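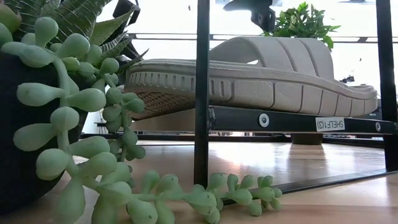 A slide sandal on a metal shelf frame.

Caring for Everyday Footwear at Home

Havmont residents are reminded that most moulded sandals and slides can be cleaned with ordinary household supplies. Remove grit from the tread with a dry brush before any water is used. Mix 10 mL of mild dish soap into 200 mL of lukewarm water and work it into the grooves with an old toothbrush. Rinse well and leave in the shade until dry. Heaters, dryers and direct sun may warp the sole.

For odour, sprinkle baking soda over the footbed, leave overnight and brush off. Bleach is not recommended on any colour.

Leather and suede should be kept away from water and treated with a product made for the material. Winter boots are best stored from June onward, stuffed with paper and kept off the floor.

Updated Sep 20, 2023

599 shares | 10 comments

Related tips
Removing Salt Stains from Boots
Airing Out a Front Hall Closet
Washing Canvas Runners by Hand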